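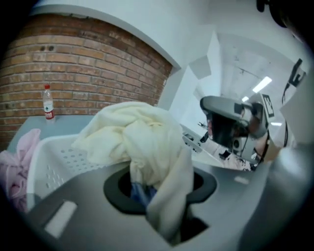 Tumo Makers Club – Robotics Bench

Review: the Rornel handheld gripper kit, after a month of laundry

I finally finished the second of my two Rornel grippers and I've been using the pair nearly every evening, so it's time to write this up for anyone at the club thinking about ordering one. Short version: I love it. Longer version below, with the parts I didn't love.

The kit gets you the gray shell, the finger linkage, a camera mount, a sheet of marker tags and a bag of 186 fasteners and small parts. You supply the camera, the cable and your own patience. I paid $408 for two kits with shipping, and for what's in the box I think that's fair. The shell is the nicest thing about it. It has a smooth matte finish, no sharp seams, and it sits in the hand well enough that I forget about it until my wrist starts to complain (it's a little front-heavy, more on that in a minute).

My project is towels. I want a pair of arms at home that can take a towel out of a basket and fold it, and before any arms get bolted down I'm doing it by hand with the grippers and recording everything. Cloth is a rotten thing to start with and I'd pick it again! A cream towel bunches up into a completely different lump every time, and you learn fast where your grip is weak. My practice pile also has some pink clothes in it and a white plastic basket with little round holes along the top edge, which I recommend just because it's light and easy to shove around the table.

Assembly took me 2 evenings for the first gripper and one for the second. The manual is decent until you get to the linkage, where the drawing shows the left side and the text is talking about the right. Do a dry fit first. Segundo Tello helped me with the cable bracket on our bench, and his trick of leaving some slack before tightening anything saved me from redoing it. My first bracket was bent too far and pulled on the connector whenever I turned my wrist.

Things I really like:

The wide view. With a fisheye lens on the mount I get the towel, the table, the other gripper and half the room up to the ceiling lights, all in one shot. For two-handed work that's huge.

The marker tags. Big, square, black on white, and easy to replace when you scuff one. My tracking software (I use Hsueh, the free version) finds them quickly.

The spare parts. I've snapped one finger pin so far, entirely my fault, and there were extras in the bag.

Things I'd change:

The weight, like I said. After almost 40 folds in a row I need a break.

The trigger spring is stiff out of the box. It loosens up, but the first week was a workout.

Thin fabric sometimes slides between the fingers. I stuck strips of Drernura grip tape on the inside and it's much better – I'd do that on day one.

If you're building at home and want to get your hands on real objects before you spend money on arms, this is a great place to start. Mine are on the back bench on club nights and you're welcome to try them. Bring a towel, and wash it first please.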